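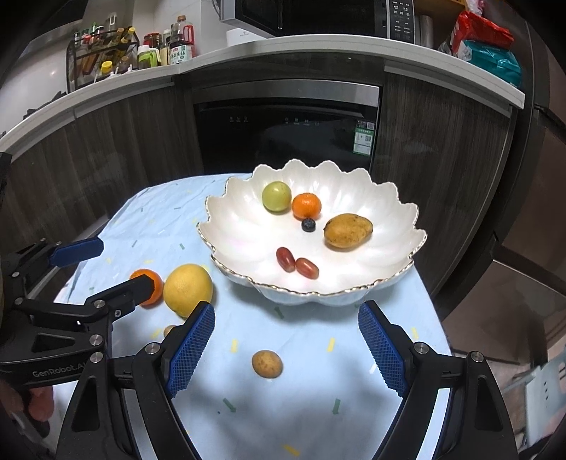
Ticket: small items missed on table-clearing task, fruit set
Component: grasp policy, two-gripper kitchen build (Nunach)
Status: open, lowered from blocking to major

Summary: the Nunach policy clears large fruit from a table into a bowl at an acceptable rate and fails on anything near blueberry size. Failures are worst when a small item sits against a larger one. The kitchen layout on the light blue cloth is representative: the grapefruit on the left is outside the bowl with a small tan item mostly hidden beside it, and the brown-spotted item at the front has clear cloth around it. The policy handles the second case. In the first it goes for the grapefruit and marks the area done.

Steps to reproduce
Load the Reddy task file, fruit set, wrinkled cloth. Run 20 trials with one small item touching a large one. Do not smooth the cloth between trials.

Expected: every item in the bowl, nothing bruised, nothing on the floor.
Observed: large item placed, small item left or pushed into a fold. In 3 trials the finger closed on cloth and dragged it.

Monday, 9:40
Replaced grip pads on both units. No change.

Monday, 11:15
Lowered closing force. Grapes survive. Oranges now slip during the lift. Reverted.

Monday, 2:30 pm
Swapped in the Trirkoria segmentation model. The small item is detected once the large one has been moved, but the planner does not go back to an area already marked done. Looks like planner logic. Vision is a separate problem and should get its own ticket.

Monday, 4:05 pm
Patched planner to recheck after each placement. Success on the touching case is now 70 percent. Cycle time is worse. Cloth drag unchanged.

Notes for Bimberg
The request was to list table clearing as supported in the next release. Recommend against it. Separated fruit on a flat cloth can be listed. Mixed sizes on loose fabric cannot. A person does this job without looking twice, and the current build needs supervision for all of it.

Next: collect about 1,000 more grasps on small round items, half of them on folded fabric. Retest with the patched planner before changing force settings again.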